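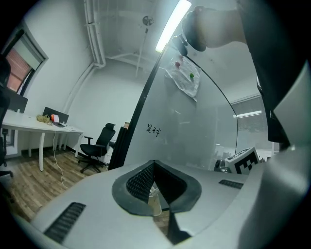 Window with the slatted blind, desk under it.

Odberg white desk, 12 months in. Bought for a small workroom, paid 118 on sale. Top wipes clean, legs stay put on the plank floor. Went together fast, one bolt short – Odberg mailed a spare in June. No cable tray tho, so the power strip lives on the floor. Kind of annoying at this price.

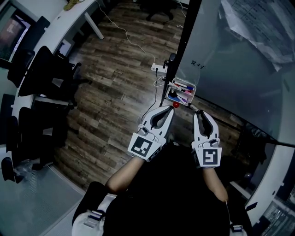
Power strip on the floor, white cable running up to it.

Scratches show if you drag stuff accross. Still, a decent desk for a small room. 4 out of 5, would buy agian.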